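**People wanted for the Troltlow Treaty Weekend, in November**

Every autumn for longer than I care to admit, a mixed crowd of us has gathered in the old grammar school at Troltlow to negotiate a treaty between countries that don't exist. We are looking for new delegates again, and I would be very glad if you read this through to the end, even though I do tend to go on a bit.

The idea is simple enough. Over two days, the delegations of Wamisberg and Tlapale sit down on opposite sides of a long table and try to agree a limit on their missiles. They share a nervous neighbour, Hikus, which has no missiles of its own but does own the only strait that anybody's submarines can get through, so you can imagine how often Hikus gets taken out to lunch. Each delegation has its own instructions from home, its own private worries and its own idea of what counts as a missile. By the Saturday evening (oh dear, I always promise not to start telling the stories) people who had never met before breakfast are arguing like old hands over the meaning of the word "deployed".

We have room for 59 delegates and observers this year. Wamisberg and Tlapale take the largest teams, Hikus a smaller one, and the rest make up the secretariat, the interpreters and the press room. The opening position gives Wamisberg 651 launchers, and Tlapale is convinced there are more. Whether there are is known only to Macario Nava, who writes the briefs and has so far resisted bribery by cake.

**Who we'd like to hear from**

You need to be 18 or over. Beyond that we are easy to please. We have had nurses, bus drivers, sixth-form teachers, a retired surveyor, students of all sorts and a pair of sisters who insisted on being put on opposite sides. You don't need to have studied history or politics, and if you have, please be kind to those who haven't! What helps most is a willingness to read your brief properly beforehand, to listen while somebody else is talking, and to stay in your part when you are tired and would rather be friends with everyone.

We are especially short of interpreters this time. If you speak Spanish or German comfortably, do say so on your form, as the plenary sessions are run in two languages and the pauses while everyone waits for the translation are half the fun. They also give you time to think, which you will be grateful for.
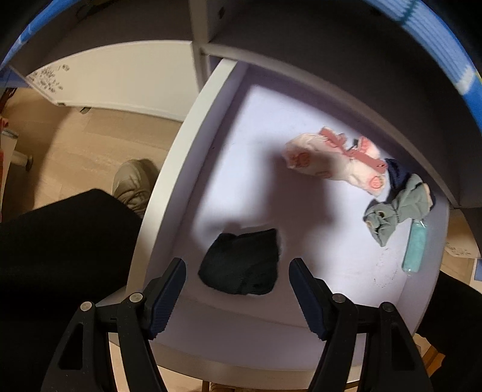 Do I have to stay for the whole weekend?

Delegates are needed from the opening session through to the signing (or the walking out, as happened the year before last), but observers and press room helpers can come for a single day if they let us know when they apply.

**What it's like on the day**

Doors open at 9 in the morning both days, with tea and toast in the dining hall. The first plenary is rather stiff and formal, with opening statements and a good deal of glaring, and after that most of the real work goes on in small rooms and corridors. There is a verification working group for people who love detail, and I would urge you not to be frightened of it. Somebody has to decide how many inspectors may visit a base and whether they are allowed to bring their own thermometers, and it is surprising how heated that gets.

Supper on the first evening is a proper sit-down affair, hosted by Hikus, and is included. So are lunches. Please tell us about allergies and so on when you apply. Dress is up to you, though most delegates enjoy putting on a jacket.

There's no fee. We can't pay for travel, I'm sorry to say, but we do keep a list of local households with spare beds, and nearly everyone who has asked for one has been found one. The school has step-free access to the ground floor, where all the main sessions are held, and a quiet room away from the noise.

**How to apply**

Write to Poppy Haslam at the Troltlow Treaty Weekend, care of the Old Grammar School, or pick up a form from the front desk there. Tell us a little about yourself, which role you fancy, and whether you would mind being given a different one. Applications close at the end of September and briefs go out in October. If you've taken part before you are very welcome back, but please expect to change countries.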